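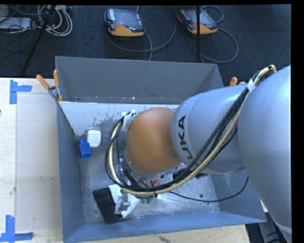 Why did the arm stop partway through a pick on run 11?

The gripper signal dropped out when the wrist turned far enough to pull on the cable bundle. The program was waiting for a "closed" signal that never came, and our timeout was set wrong, so it sat there until somebody hit the stop.

That is the short version. Rest of the report goes through it in order, including the parts we got wrong first.

Jancombe College, Robotics Project 2, Bunting Lab
Final report, team Nurnis
Submitted 2021-01-15

What we were supposed to do

Pick items out of a metal bin with the lab's KUKA arm and set them down at a taped spot on the table. Items get pushed into the corners on purpose because corners are the hard part. The tool has a gripper, and next to it a brush to sweep things off the wall before the grip. Nurnis is our name for the whole program (picking, sweeping, logging). Target was 50 runs in a row with no person stepping in. We did not get there. Best streak was 11, then 8 after we "fixed" it the first time, so it got worse.

Setup

Bin clamped to the table with spring clamps. Tape marks on the table so the bin goes back in the same place after it gets moved. Cables and hose run down the outside of the arm, wrapped together up by the links, and loop around the wrist before they get to the tool. There is slack in the loop so the wrist can turn. How much slack it needs is most of this report.

The lab handout says to check the cables by hand at each end of the wrist travel before the first run of the day. We did that on day one and after that mostly looked at them.

What happened

Run 11, second test day. Arm went down to the back left corner, did the sweep, turned the wrist for the grip, and stopped. No fault on the controller. The log said WAIT GRIP CLOSED and that was the last line. Fingers were part way closed on a block. I was logging, Rommel Espiritu had the controller and pressed stop after a bit. Should of been sooner, we both thought it was thinking.

Then the actual safety problem. With the arm stopped, I reached into the bin to take the block out. The arm had not been put in the safe state. Stopped by the program and stopped for people are different things, and we had been told this. When I touched the block the bundle shifted, the signal came back, and the fingers finished closing. They missed my hand. No injury. The arm itself did not move, the stop held, but the gripper is on its own line and the stop button we used doesn't cut that line.

We shut down and wrote it in the lab book and told the lab supervisor the same afternoon. No runs for the rest of that week.

First guess (wrong)

We blamed the gripper sensor. It gives a closed/not closed signal and we figured the bin walls were confusing it, metal near metal. Moved the sensor a little, cleaned it, ran it over the table with no bin. Worked every time. So we decided it was the bin, and changed the approach so the tool came in higher. That gave us the streak of 8, and then the same stop. Same last line in the log.

What we missed is that over the table we never used the corner angle. Wrist was nearly straight in all those tests. So the test could not of shown the problem. We spent two lab sessions on this.

Second guess (right)

Rommel put wrist angle in the log next to the signal, one line per sample. Then we jogged the wrist slowly with the tool up clear of everything, back and forth. The signal flickered at the same end of the travel each time and nowhere in the middle. Pushed gently on the bundle by hand with the gripper supply off and the meter on the line, got the same flicker.

Took the connector apart. One pin had backed out part way. It made contact when the cable was relaxed and lost it when the cable pulled. The tie closest to the tool was too tight and too near the connector, so all the pull went straight into the plug when the wrist turned.

Why the program made it worse

Timeout on the grip step was set to 101 seconds. It was meant to be 10.1. Somebody (me) left out the decimal point in the settings file and the file takes either. So a dropped signal looked like a slow robot. With the right value it would have quit, backed off and put up an error before either of us got bored enough to reach in.

Also there was only the one signal. Nothing checks "not closed AND not open", which is what we had.

What we changed

Pin pushed back and seated, connector checked with a tug.
Tie moved away from the plug, bigger loop left at the wrist.
Wrist range limited in software so the corner pick comes in from the other side. Slower but the cable stays relaxed.
Timeout fixed. Settings file now refuses anything over 50 for that step.
Gripper supply switch moved to where the person with the controller can reach it. It goes off before any hand goes in the bin. The other person says "off" out loud after checking.
Cable check is back on the start sheet with a box to initial.

Results after

Ran out of time to do the full 50. We did one session with the fixes and the grip signal did not drop in it, but one session is not much, the first fault took until run 11 to show up. I would not call it fixed. Two picks in that session failed for a different reason (brush pushed the item under the gripper instead of out from the wall), logged seperately in the appendix.

Left to do

The Jircombe team takes over the cell in March. For them:

- Run the full 50 before changing anything.
- Get a gripper with an open signal too, or add one.
- Put the gripper supply on the same stop circuit as the arm. Needs the supervisor, students can't rewire it.
- Look at the loop with the wrist at BOTH ends. We only ever found trouble at one end and did not spend much time on the other.
- Brush angle. Might be too steep for small items, we never tried another one.

Who did what

Rommel: arm program, wrist logging, connector. Me: grip step, settings file, log reader, this report. Both: wrong guess number one.

Appendix A has the logs for the two stops. Appendix B is the start sheet, new version. Old version is in the lab book if anyone wants to compare.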